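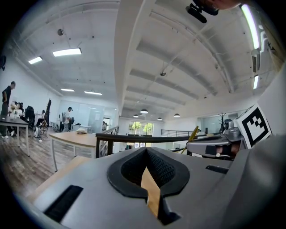

Call for participants: open day at the Trovodo office, Pedcombe

Posted in February by Albane Guérin

Trovodo is looking for people to take part in its next open day. We need adults who have never worked with robots and who are willing to spend a morning or an afternoon using our hand-held grippers on ordinary table tasks. The recordings go into training the arm we are building with Prata, and visitors come through during the day to see how that work is done.

What you would do

You hold a gripper and use it to pick things up and put them down where you are asked. Each short run is one recording. The goal for the open day is 1,000 recordings across all the tables, and one person usually does 100 in a session. A staff member resets the table between runs.

You will work on the upper level of the office, next to the railing. Other people will be at their desks as usual. Visitors may stop and watch, and some will ask you questions. You can answer or send them to one of us.
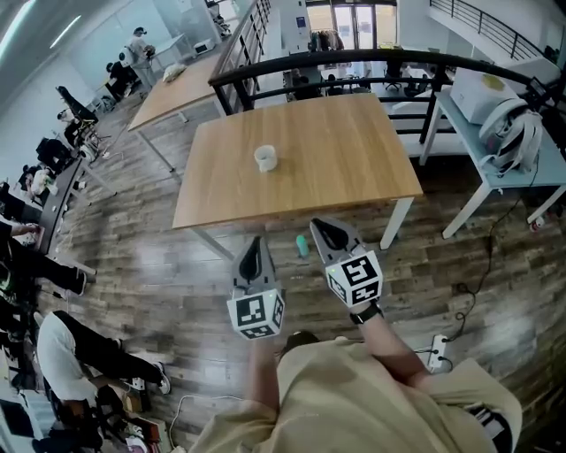 Deisy Palomino wrote back after the last open day that the first ten minutes feel clumsy and then your hand gets used to it, and that cups were easier for her than anything with a lid. She also asked for longer breaks. Sessions now have a break every half hour.

Who can apply

You must be 18 or older, able to stand for most of 3 hours, and comfortable being recorded from the shoulders down. Your face may show in some footage. Left-handed people are very welcome, we never get enough of them. Please do not apply if you have a wrist or hand injury at the moment.

Pay and times

Morning sessions start at 9 a.m. and afternoon sessions at 1:30 p.m. There are 6 places in each. Pay is the same for both and is sent by bank transfer within two weeks. Bus fare from Dollitville is refunded if you keep the ticket. Lunch is provided between sessions.

How to apply

Write to the open day desk at Trovodo with your name, which session you want and which hand you write with. No resume needed. We answer everyone, including people we can't place this time.

14 shares | 3 comments

Marnie
Is there a spot to sit down if standing gets to be too much? I can do two hours fine.

Albane Guérin
Yes, tell us when you apply and we'll put you at a table with a stool.

pk_dollitville
Applied for the afternoon. Can my son come along as a visitor? He's 12.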